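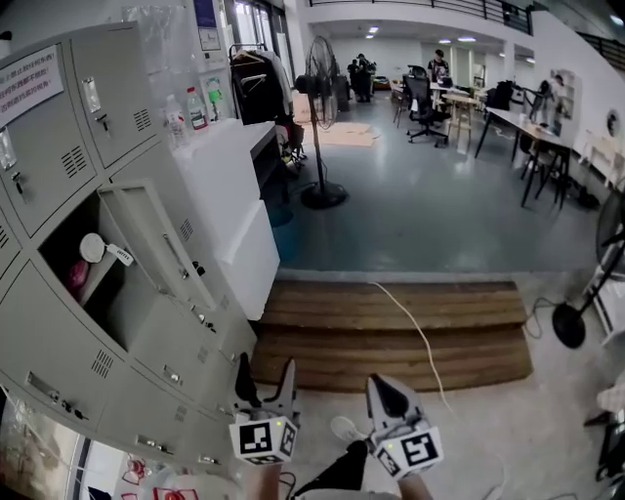

Help me find this book?? YA, colony ship, sister left behind

Posted by Tutden

ok so I read this maybe in eighth grade, library copy, no idea of the author. Girl gets picked for a colony ship, her older sister doesn't. The ship is supposed to carry 600 people but something goes wrong with the sleep pods and they wake up way too early. There's a boy who works in the seed storage and he's kind of rude to her the whole first half – then obviously not. I think her name starts with an M. Mara? Maren? Cover was dark blue with a hand on it.

Things I'm sure of:
the sister sends recorded messages and she plays one a month
somebody is stealing seeds
it ends on a cliffhanger, they see lights on the planet that shouldn't be there

It is NOT Across the Universe, everybody says that one. Also not Glow, I checked both. Want to know if there was ever a book 2 because that ending has bugged me for years. Thanks in advance

Ismail Belkadi

Pretty sure this is The Fellent Crossing. Had it on my shelf until I moved. The girl is Maren, the seed boy is Joss, and yes he is rude for roughly 200 pages. The messages from the sister are the chapter openers, in italics.

The only thing that doesn't match is the cover. Mine was green with a window. But there was a paperback reprint later with a different one so maybe you had that. Try the used sites and search by title only, the author's name gets spelled two diffrent ways in the listings and you'll miss half of them.

On book 2 – yes, it exists. It's called Joron, which is the name of the planet. Much shorter, and it switches over to Joss telling it for most of the middle. You do find out about the lights. I won't say, but I liked the answer, my sister hated it. The thief thing gets wrapped up in like one paragraph, so don't expect much there.

If your library doesn't have it ask at the desk for an interlibrary loan. Mine took a couple weeks.

starchart_kel

no clue but sounds good, adding to my list. have you tried the spaceship tag on the book sites, theres only like 100 in YA and you could just scroll the covers

Abou Zeid

Agree with Ismail, it's Fellent Crossing. The blue cover with the hand is the reprint, I have it right here. Couple of corrections tho. The sister's messages aren't one a month, Maren only says that's the plan and then she binges four of them after the pods chapter. And Joss isn't in seed storage at first, he gets moved there as a punishment.

Skip the audiobook of the first one. The reader does a voice for the captain that I could not get past. Joron on audio is fine, different reader.

Tutden

OMG yes. Maren and Joss. Thats it. Requested both from the library, will come back when I know about the lights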